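Undircombe Guest House
House Guide for Guests and Helpers

Section 14. Tea and coffee at the long table

14.1 Before you begin

The long table in the dining room is black wood with an open grain. It looks strong, but the finish takes marks easily. Please read the cautions before you carry hot water to it.

14.2 Making one cup

1. Take a cup and a napkin from the sideboard. Leave the napkin folded until you need it.
2. Fill the kettle in the kitchen to the 400 mL line. This is enough for one cup and a little more.
3. Put the cup on the table first, then bring the kettle. Do not walk with a full cup.
4. Choose your packet. Tea, coffee and sugar are kept together in the tin, so read the small print before you open.
5. Hold the packet by its two ends, away from the cup, and shake the contents to one side.
6. Tear slowly. If the paper does not give, use the scissors from the drawer and not your teeth. 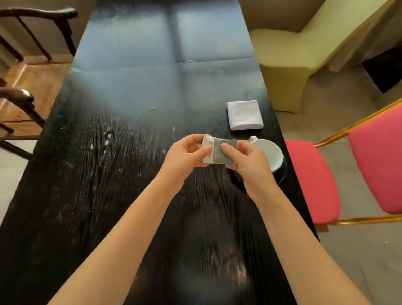
7. Empty the packet into the cup, pour the water and stir.
8. Put the torn paper in the bin under the sideboard.

Note: Decaffeinated coffee is in the second tin, on the left. When it is finished, write it on the list for Johanna Wieser.

14.3 Cautions

Caution: Never set the kettle directly on the wood. Use the cork mat.

Caution: Sugar left in the grain becomes sticky and is hard to remove. Brush crumbs and powder toward you with a dry cloth, then wipe along the grain with a damp one. Do not use spray polish, it leaves a grey colour.

For a stain that stays, call Jonas Hauser at extension 167.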